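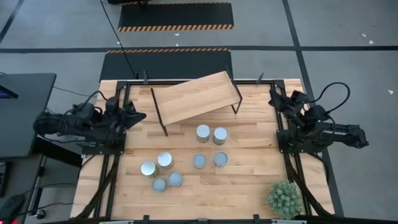 Shiela Catacutan
Columnist, Belstead

My bank has redesigned its app again, and the button for paying a bill now lives behind a picture of a leaf. I gave it 21 minutes in February before I drove to the branch, where a young man told me to use the app.

I don't mind change. I mind being thanked for my patience before I've shown any. Put the button back - I'll even rate the thing 5 stars, leaf and all, if it stops asking me how I feel.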